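The Summer Club Where Students Teach Robots to Fold

2 Aug 2023

The Beswood club promises teenagers "a career in robotics in 12 days." I have read the brochure twice and I still don't know what that means. The building is nice enough, with its big windows, its staircase and a lot of people on their feet. Many of them wear backpacks indoors.

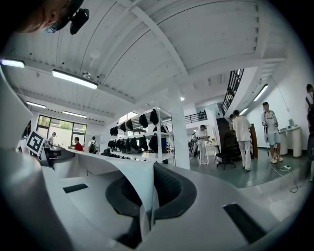 What they do all day

Mostly, they do chores with grippers in their hands. The recordings go to a piece of software called Zirholm, which is supposed to learn from them. The club wants 452 usable recordings by the end of the course. On the morning I visited it had 152, and the whiteboard tally had been corrected in two colors of marker.

Cloth is the hard one. A student takes a gripper in each hand, pinches the near edge of a pale blue cloth with white dots and works at a round table not much bigger than the cloth needs. I asked what counts as a good fold and got two answers.

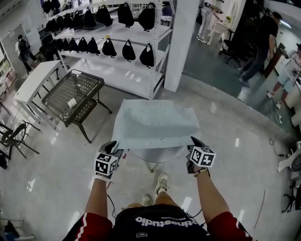
THE PRICE OF ADMISSION

Families pay the club. Dosby, which makes Zirholm, gets the recordings. The students get a certificate, and a second course is already on sale for November.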